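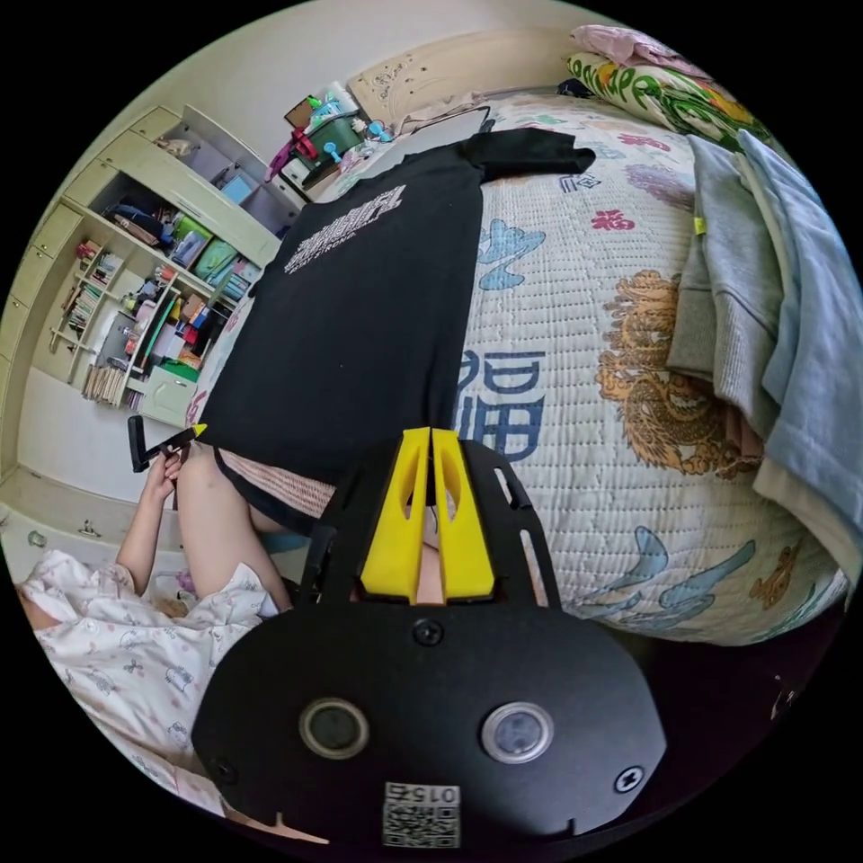 Serno Gripper, Build Log Gallery

Serno is a hand-held two-finger gripper built in the home workshop at Tistgate. Frame and fingers by Ilari Toivonen, wiring by Rocío Alvarado. Page updated February 6, 2018.

Unit 015. Yellow fingers with slotted cut-outs, black base plate, black screws. Two lenses in metal rings on the plate. Label goes near the plate edge.

Cloth trials. Black T-shirt laid flat on a quilted bedspread, approached from the hem. Folded clothes stay stacked to the side. Trial log starts at entry 1559 and currently ends at 1614.

Parts list and drawings: ask Ilari.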